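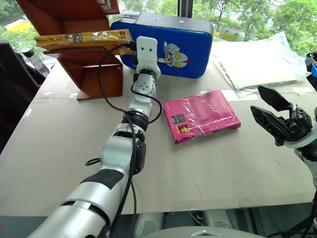

Forums > Robot Learning > Collecting Demonstrations > Tabletop and two-arm setups

How many demos before I stop blaming the data? (shiny plastic wrap, books, two arms)

posted by wobblywrist, 2019-05-04

Hi all, long-time reader and first-time poster, so be gentle. I'm collecting teleop demonstrations for a tidy-the-table task with two arms. The objects are mostly books in clear plastic wrap, plus a padded case, a plastic bag with paper in it, and a little stand with a ledge that a book can go on. The goal is simple to say: books go on the ledge, case stands upright at the back, bag goes off to the side. We drive both arms by hand and record the head camera, the joint positions and the gripper commands.

I have 278 clean episodes so far. The policy I trained on them does the case pretty well, since it's big and blue and hard to miss. The wrapped books are a disaster. The arm will head straight for a book, hover over it like it forgot why it came into the room, and then close on nothing. When it does get hold of one it's usually by a corner, and then the whole thing swings around.

My guess is the wrap. Our table is right by big windows and the light makes streaks all over the plastic. Some days a cover is readable and some days there's a white stripe right through it. My labmate thinks I'm making excuses and that I just need more episodes. He wants 1,078 because that's what he had on his last project (folding, one arm, no plastic anywhere).

So what would you do? Take the wrap off? Pull the blinds? Keep collecting? I can get through 27 episodes in a good afternoon before my shoulders give up, so going to 1,078 is a big chunk of my life and I'd like to be talked out of it.

Also, and this is probably a dumb one: one arm sometimes just rests its end against the case while the other does the work. I do that when I'm driving because it feels natural, it keeps the case from tipping. Should I be cutting those parts out?

----------

Eskil Björklund

Not a dumb one at all, and I'll take it first. Leave it in! Bracing is part of the task. If you cut it you'll get one arm that freezes in a strange place and a case that falls over, and you'll be back here in a month asking why. What I would do is go back through your episodes and check that you brace the same way most of the time. If you press with the tip on the side of the case in half of them and don't touch it at all in the others, the policy sees two different jobs and picks something in between, and in between is usually an inch away from the case doing nothing useful.

About the wrap. I spent most of a December on almost this same problem with the Bosard set, which was all boxed and shrink-wrapped stuff, and I went down the blinds road. It works great until someone opens the blinds. We had a lovely policy that ran only in a dim room. Please don't do that to yourself.

What helped us was spreading the light around on purpose. Collect a few in the morning, a few at noon, a few late in the day with the overhead lights on. Turn the book a little each time so the streaks land on different parts of the cover. You want it to learn that the streaks move and the edges of the book don't. I'd also look at where you start each episode. Most people (me too) put the object down at pretty much the same angle without noticing. Lay your first frames over each other and see if they all line up. If they do, there's your problem, and it has little to do with plastic.

The hovering sounds like you, by the way, and I mean that kindly. When I drive, I slow way down just above a flat object while I line up the fingers. The recording is full of frames where nothing moves. The policy learns that the thing to do above a book is wait. Trim the long pauses, or practice the grasp until you can do it without stopping. I trimmed mine with a tiny script that drops frames when all the joints have been still for a while, and I left the pauses in while a gripper was actually closing.

How many? I'd go to 700 with decent variety before I'd go to 1,078 of the same thing. And train again every so often along the way so you can see what's changing.

----------

cornerpuller

more data. always more data. also get the Clurkarer fingertips, the soft ones, flat books are awful with hard fingers

----------

tablefortwoarms

Agree with most of what Eskil wrote. One thing I'd add: how are you picking up a book that's lying flat? If you're trying to pinch it straight down from above, that's hard for a person driving and harder for the policy. With two arms you can push the book so it sticks out past the edge of the table with one and grab the part that hangs over with the other. It looks silly and takes longer, but my grasps went from mostly bad to mostly fine. Pick one way and stick with it for the whole set though, see above about two different jobs.

I'd also take a look at your cables. On our Backlund rig there was a loose loop by the wrist that swung through the head camera's view, and the policy got weirdly attached to where the loop was. We clipped it down halfway through collecting and had to redo a bunch. If you're going to tidy yours, do it now.

Oh, and don't take the wrap off unless the books will be unwrapped when you really run it. Sounds obvious, I did it anyway.

----------

Comments (4)

wobblywrist: Thank you!! I laid my first frames on top of each other last night and yep, the book is at the same angle in nearly all of them. Embarrassing. Going to try the trimming first because it costs nothing, then start on morning sessions.

mirelle_k: Is the still-frame script shared anywhere? We're logging with Bellia and the timestamps go funny if you drop anything from the middle.

Eskil Björklund: @mirelle_k it's ten ugly lines, I'll put it in the snippets section. For Bellia you have to rewrite the timestamps after the cut, otherwise the camera and joints drift apart.

cornerpuller: still say more data

Contact the moderators | Copyright forum members, all posts belong to their authors | Back to top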